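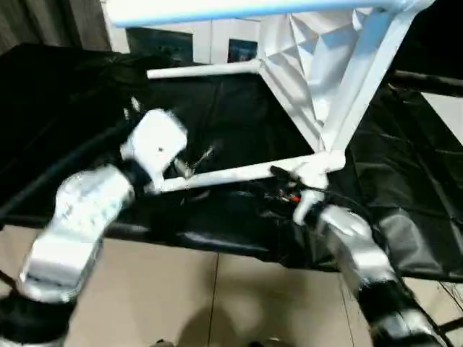
Both grippers out toward the white tubing, black cloth underneath.

Review: Geseo Pair, two-arm kit for a home workshop

I bought the Geseo Pair in August to help with furniture assembly and small repairs. It comes as two arms, two parallel grippers, a control box and a bag of cables. The furniture I used for this review is a Pryor side table in white, the kind with legs that fit into the corners of a molded top, plus a light tubular piece I keep for practice. Price paid was $667 for the used set, from a seller in Ullham who had upgraded.

Setup took me one long evening. The arms bolt down with supplied hardware, and the bolts are decent. The printed manual is 38 pages and skips the part where you set the home position for the second arm. I found that on the Drindbridge user board. Leave yourself extra time for cable routing. The cables are thick and they run along the outside of the arms, so they will rub on whatever you are working on if you don't think about it first.

Gripping is the best part of the kit. The fingers close evenly and the pads hold painted metal and plastic well. On tube I run the grip setting at 27 and have had no slipping. At 100 it left a mark on one of the practice tubes, so I don't go near that on anything I care about. There is no force readout, only the setting number, and you learn by trial.

Reach is fair. Two arms can hold a small table by its near edge with no trouble. Anything on the far side has to be turned toward them by hand, and I do that with the arms parked.

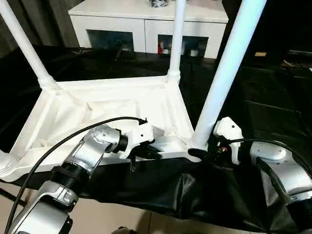
Side table upside down, one gripper on the near rim and the other at the front right corner.

For leg work I put the table top-down on black cloth. The cloth protects the finish but it slides, and the first few times the whole top crept away from me when I pushed on a leg. Clamping the cloth at the back edge fixed most of it. With both grippers holding the rim I can seat a leg with one hand and turn it with the other — it feels like having a patient helper.

Software is the weak spot. Recorded moves play back fine, but editing one point means recording the whole move again. The two arms also keep separate lists of saved moves, and you have to match up the names yourself. I lost an afternoon to a pair of files that differed by one letter.

Noise is low enough for a room next to a bedroom. The joints hum when holding and click a little on the way back to home.

I would buy the Pair again at the used price. At full price I would want the software sorted out first. If you only plan to hold things still, a couple of bench clamps cost a lot less. I've ordered a second set of finger pads and will add a note when they have had some use.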